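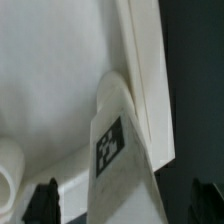 White on white: curved surface, flat panel with the groove, rounded bit in between

Hollville Home Forum > Decorating > Whites that don't match

skirtinglad
Posted Mar 6, 2018
Doing the back bedroom next month and I want it all white. Walls, woodwork, wardrobe doors, the lot. My worry is that everything comes in a slightly different white and it ends up looking like a mistake. The wardrobe doors are factory finished so I can't change those. Do I get the wall paint mixed to match the doors, or pick something clearly different and stop worrying?

Room faces north, if that matters. Ceiling is already done in Hotex trade matt, two coats.

marrowfat
North facing matters a lot. A cool white in there will look blue from October to March. We had it in our hall and it was like living in a fridge. Get one with a bit of yellow or red in it and put it on the walls only.

Don't bother mixing to match the doors. Ours were matched by the machine in the shop and they still looked different, as the doors have a sheen and the wall doesn't.

tall_order
Disagree with marrowfat on matching. I've had it done twice and both times it came out fine. You have to take them a proper piece of the door, mind, not a photo on your phone. If there's a spare end panel or a shelf, take that.

Where it goes wrong is people matching the colour and then buying it in a different finish.

marrowfat
That's what I said about the sheen.

tall_order
You said don't bother. I'm saying bother, but get the finish right.

greengate40
Has anyone used the Bimeo eggshell on woodwork? The tin says one coat over old gloss. I'm sceptical.

pebbledash
Used it on the landing. It needed 2 coats, plus a rub down first or it scratches off with a fingernail. Decent once it had gone hard, which took over a week. The white is on the creamy side so I wouldn't put it next to a bright ceiling.

skirtinglad
Thanks all. Went and held a sheet of printer paper against the ceiling and then against the doors. Ceiling looks grey next to it, doors look a bit pink. Not sure I'm better off for knowing.

tall_order
Printer paper has brightener in it, so everything looks dirty beside it. Paint a bit of lining paper with a tester, two coats, and move it round the room through the day. Look at it with the lamps on as well. Warm bulbs change it more than the window does.

marrowfat
Agree with that. Change the bulbs before you choose the paint.

loftward
I'd go the other way and not do all white. I spent 200 quid on testers and paint for the box room in August, hated it, and went over the lot with a pale grey from Anozie. White woodwork looks whiter against it and you stop noticing the doors are off.

greengate40
200 on a box room?

loftward
Good brushes as well.

skirtinglad
Don't want grey, the wife has had enough grey. Will get two testers of the warmer ones and do the lining paper. Still undecided on the skirting, might leave it in the old satin until the walls are dry.

pebbledash
Do the skirting last whatever you pick. And check whether that old satin is oil based before you put anything water based over it.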